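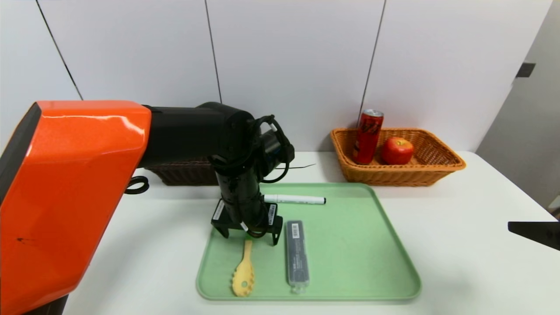
2 min read

Tray (foodservice)

A tray is a shallow, flat-bottomed carrier with a raised rim, used to move several items at once. Trays are found in homes, cafeterias, hospitals, workshops and plant nurseries. The rim keeps objects from sliding off and holds small spills.

History

Flat carriers of wood, basketry and beaten metal were in use in many parts of the world long before the modern period. In Europe, painted and lacquered trays became common household goods in the 18th century, when tea drinking spread and sets of cups had to be carried from the kitchen. Pressed steel and molded plastic later made trays cheap enough for schools and canteens to own in bulk.

Materials

Wooden trays are light but stain easily and are usually washed by hand. Metal trays stand up to heat and can be sterilized, although they are noisy and can dent. Plastic trays come in many colors, and some kitchens use color to separate raw food from cooked food or one ward from another. Fiberglass trays are stiffer than most plastic ones and are common where stacks are washed by machine.

Shape and size

Rectangular trays store well in racks and fit side by side on rails. Round trays are preferred for table service, as they balance more easily on one hand. Many stacking trays have small lugs under the rim that leave an air gap, so that they dry after washing.

Local production

The town of Orkthorpe had a tray works from the 1920s. Its best-known line, the Vida, was a stamped steel tray sold to railroad dining rooms and hotels. At its peak the works employed almost 100 people. Production later moved to Uswood, where the Fakari, a molded tray with 2 carrying slots, was made for school kitchens. The Uswood town museum holds 1,149 items from the two sites, including 13 of the original stamping dies.

See also

Platter
Salver
Lunch counter
Seed tray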